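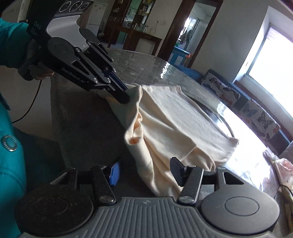 What is the best way to store knitted tops, folded or on hangers?

Folded is better for almost all of them, because a knit stretches under its own weight and a hanger leaves points at the shoulders. Thin cotton knits can hang for a few days without harm.

Knits Before Winter: A Folding Gallery

Filed under: Home & Clothes / Seasonal / Galleries

15 Nov 2022

Every year before the cold I take all knitted clothes out of the boxes, look at each of them, and put them back in the order in which they will be worn. This page is the record of the work, with a few words for each thing. I learned folding from my aunt and later I learned it again, differently, from Efua Addo, who had a small shop for second-hand knitwear in Hurkham. When the two methods disagree I say so. The names of the pieces are the names we use at home, so please do not look for them in a store.

Cream knit on the round table
Cream is a difficult color to check, and I always turn it toward the window before I decide that it is clean. In the folds there is a faint peach tint, and I like it more than the plain cream. Look at the seam line and the hemmed edge: these are the two lines I use when I fold, the seam first and the hem after.

The table itself
The patterned cloth in grey and white lies under a clear top, so the clothes can slide a little and do not catch on anything. The bright reflections are unpleasant when you search for small holes. For this job I carry the piece to the bed.

The green cardigan
It has a heavy front with large pockets, and the pockets want to fall out of the fold. Efua closed every second button only. My aunt closed all of them. I close the top one, the bottom one and one in the middle, and it stays flat enough.

Drunetti pullover, dark blue
We bought it at the Drunetti stall in the January market, and it was too large for everybody until my son grew. It weighs 647 grams on the kitchen scale, so it must go at the bottom of the box. Sleeves are folded straight down along the body and never crossed, because crossed sleeves make a hill in the middle of the stack.

Two vests without sleeves
The easiest pieces of all. Fold in half by the length, then once more from the bottom. I use them to fill the narrow place at the side of the box — they don't mind to be pressed.

Turtleneck, rust color
The neck is the question here. If you fold the neck down on the front, it keeps a mark across it until the second or third wearing. I leave the neck standing up and fold the rest under it, then I put this piece on the top of the box where nothing can flatten it.

Striped children's sweater
It was washed too warm by me last year and now it is thick like felt. Still very good for the garden. The stripes are a help for a beginner, as you can see at once if the fold is crooked.

The long dress from Amegashie
It is a fine knit and very long, and I was always afraid of it. Efua showed me to roll it from the hem upward around a clean towel. The roll takes more place than a fold, but the dress comes out without a single line. Amegashie is the street where the tailor works who shortened it, and we still call it by this name.

Grey socks, thick
I know that many people make a ball from socks. The top of the sock becomes wide and tired from this. Lay one on the other, fold in three and stand them in the box like books.

Scarves
A scarf can be folded in any manner, I think. Mine are rolled loosely, fringe on the outside, so that I can comb the fringe with fingers before I put it on.

Hats in a cotton bag
Hats do not need folding. I put one inside the other, from the largest to the smallest, and the bag hangs on the inside of the cupboard door.

A piece for mending
A brown pullover with a thin place at the elbow. When you hold it against the light you see the threads are still whole, but they are tired. I mend at this moment, before the hole, with a yarn a little thinner than the original. The mending is on the inside and I do not try to make it invisible.

Yarn for repairs
Small ends from the Lirinen mill, kept from old projects and wound on pieces of card. On each card I write the name of the clothing where the color fits. One ball has 800 meters and will probably serve me longer than the pullover it belongs to.

The boxes
They have low sides and a lid that does not close tight. Each one is 95 centimeters long and fits under the bed with a little air above. I keep 3 of them: for heavy things, for light things, and for everything small. Between the layers goes old cotton sheet, cut to size. Tissue paper looks nicer but it tears when you pull a sweater from the middle.

Cedar pieces
These are refreshed with fine sandpaper before they go in again. Put them in a small bag and not directly on a light-colored knit. One year I had a yellow spot on a collar and I suspect the wood, although I cannot prove it.

What goes away
A small pile this time. A pullover which scratches, a jacket with a zipper that I changed already two times, and a pair of gloves that never were warm. The jacket will maybe become a cushion. The zipper goes into the button tin.

The last shelf
Here are the pieces which we wear every week and which I do not pack at all. They are folded in the same way but stacked with the fold to the front, so you can take one by the edge and the others stay where they are. Usually the stack is tidy until Thursday. I fold it again on the weekend, with the radio on.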